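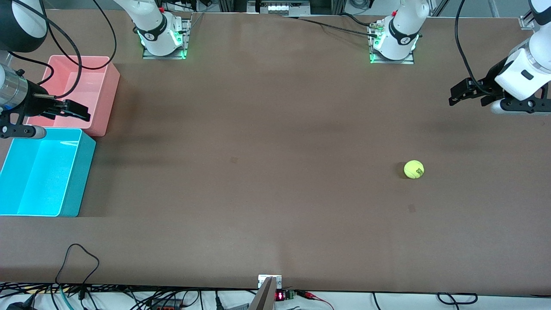
통은 꼭 두 개로 나눠 놓아야 하나요?
당분간은 두 개로 갑니다. 분홍색 통은 돌려보낼 것, 하늘색 통은 계속 쓸 것. 헷갈리면 일단 하늘색에 넣고 다음 모임 때 같이 보기로 했어요.

정리 모임 회의록
2020년 5월 28일
장소: 공용 작업실 큰 탁자 옆

이번에도 제가 적습니다. 지난번에 글씨를 못 알아보겠다는 말이 있어서 오늘은 처음부터 컴퓨터로 쳤어요. 대신 말이 좀 길어졌습니다. 원래 수다스러운 사람이라 어쩔 수 없네요. 빠진 내용 있으면 밑에 덧붙여 주세요.

1. 지난 모임에서 넘어온 것

4월에 하기로 했던 일이 세 가지였죠. 선반 이름표 다시 붙이기, 공용 가위 날 갈기, 그리고 큰 탁자 위를 비워 두는 규칙 만들기. 이름표는 다 붙였습니다(글씨가 너무 작다는 의견이 있었지만 저는 마음에 들어요). 가위는 아직입니다. 맡기려던 집이 문을 닫아서 다른 데를 알아봐야 하는데, 제가 알아보겠다고 해 놓고 깜빡했어요. 죄송합니다, 이번 주 안에 전화해 볼게요. 탁자 규칙은 아래 2번에서 길게 이야기했습니다.

2. 큰 탁자와 통 두 개

오늘 제일 오래 이야기한 안건입니다. 갈색 큰 탁자가 넓다 보니 다들 잠깐만 올려놓는다는 게 며칠씩 가잖아요. 저도 실 꾸러미를 올려놓고 일주일을 잊은 적이 있으니 할 말은 없습니다. 그래서 탁자 한쪽에 통을 붙여 놓고, 주인 없는 물건은 무조건 그 안으로 넣자는 제안이 나왔어요.

통을 하나만 쓰자는 쪽과 둘로 나누자는 쪽이 갈렸습니다. 하나만 쓰면 편하긴 한데 금방 잡동사니 통이 될 거라는 걱정이 컸어요. 둘로 나누면 넣을 때 한 번은 생각을 하게 된다, 이 말에 저는 넘어갔습니다. 결국 둘로 정했고요.

색은 금방 정해졌어요. 분홍색 통에는 빌려 온 것이나 주인을 찾아 줘야 하는 것을 넣습니다. 하늘색 통이 더 크니까 공용으로 계속 쓰는 것은 그쪽으로. 뚜껑은 안 덮기로 했습니다. 뚜껑이 있으면 그 위에 또 뭘 올려놓게 된다는 말에 다들 웃었는데, 사실 제 얘기였어요.

통 자리는 탁자 왼쪽, 둘을 나란히 붙여서 놓습니다. 가운데로 옮기자는 의견도 있었지만 그러면 천을 펼칠 자리가 없어져요. 오른쪽에 두면 어떠냐는 말도 잠깐 나왔다가 쏙 들어갔습니다.

통 안에 칸막이를 넣을지는 결론을 못 냈습니다. 단추 같은 작은 물건은 바닥에 굴러다닐 텐데, 그렇다고 칸막이를 사자니 또 물건이 늘고요. 우선 다 먹은 반찬통을 씻어 와서 넣어 보자는 정도로만 해 두었어요. 집에 남는 반찬통 있으신 분, 다음에 가져와 주세요!

3. 통 비우는 날

누가 비울지가 늘 문제입니다. 당번표를 만들자는 의견이 있었는데, 예전에 청소 당번표가 어떻게 됐는지 다들 기억하시죠. 두 번 돌고 사라졌어요. 그래서 당번 없이, 모임이 있는 날 시작하기 전에 온 사람들이 같이 비우는 걸로 했습니다. 분홍색 통부터 비우고, 돌려줄 물건은 그 자리에서 사진 찍어 단체방에 올리기. 5일 동안 답이 없으면 나눔 선반으로 보냅니다. 5일은 너무 짧다는 분도 있었는데 여행 중이면 미리 말해 주시는 걸로 합의 봤어요.

남의 물건을 마음대로 쓰는 문제도 잠깐 나왔습니다. 하늘색 통에 든 것은 누구나 써도 됩니다. 분홍색 통은 안 돼요. 이건 좀 엄격하게 지키자고 했고, 저도 그게 맞다고 봅니다.

4. 나눔 선반

Nanska에서 받은 천 조각이 76장 남았습니다. 크기가 제각각이라 그냥 두면 아무도 안 가져갈 것 같아서, 손바닥보다 작은 것은 따로 묶기로 했어요. 묶는 건 다음 모임 때 수다 떨면서 같이 하면 금방 하겠죠. 무늬 있는 걸 먼저 가져가도 되냐는 질문이 있었는데(누군지는 안 적겠습니다), 한 사람이 다 쓸어 가지만 않으면 괜찮다고 했습니다.

Gamik 쪽에서 빈 상자를 더 줄 수 있다고 연락이 왔어요. 받자는 쪽이 조금 많았지만 놓을 데가 없다는 반대가 워낙 강해서, 이번에는 고맙지만 사양하기로. 답장은 제가 합니다. 상자 좋아하시는 분들 많이 아쉬워하셨어요. 저도 그중 한 명입니다.

5. 회비와 살 것

이번 달부터 간식비로 2000원씩 따로 걷습니다. 지금까지는 누가 사 오면 그냥 얻어먹는 식이었는데 늘 같은 사람이 사 오더라고요. 현금이 없으면 다음에 내도 됩니다. 대신 적어는 둘게요.

살 것은 많지 않아요.
이름표 테이프 하나, 굵은 펜, 행주.
행주는 Emar에서 파는 두꺼운 것이 좋다는 분과 얇은 게 빨리 말라서 좋다는 분이 팽팽했습니다. 얇은 걸로 샀다가 별로면 바꾸기로 했어요. 행주 이야기를 이렇게 오래 할 줄은 몰랐네요.

6. 그 밖에 나온 이야기

창가 쪽 의자가 삐걱거린다고 합니다. 나사만 조이면 될 것 같은데 맞는 드라이버가 없어요. 있는 분은 하늘색 통에 넣어 주시면 됩니다.

Espinoza 작업실에서 우리 정리하는 걸 한번 보러 오고 싶다고 했는데, 날짜는 못 정했습니다. 오기 전에 선반 밑은 좀 치우자는 말에 전원 찬성. 오늘 안건 중에 제일 빨리 통과됐어요.

음악을 틀자는 의견과 조용한 게 좋다는 의견은 또 결론이 안 났습니다. 매번 나오는 얘기라 이번엔 길게 안 적을게요.

7. 다음까지 할 일

가위 맡길 곳 전화하기: 저
Gamik에 답장: 저 (왜 다 저죠?)
테이프와 펜, 행주 사기: 시장 쪽으로 가시는 분이 사고 영수증을 단체방에 올리기
남는 반찬통과 드라이버 가져오기: 있는 분 누구나
통에 붙일 글씨 쓰기: 글씨 예쁜 분 구합니다. 안 계시면 제가 쓰는데, 그러면 또 못 알아본다고 하실 거잖아요.

다음 모임 시간은 단체방에 투표를 올려 두었습니다. 아직 안 누르신 분들 꼭 눌러 주세요.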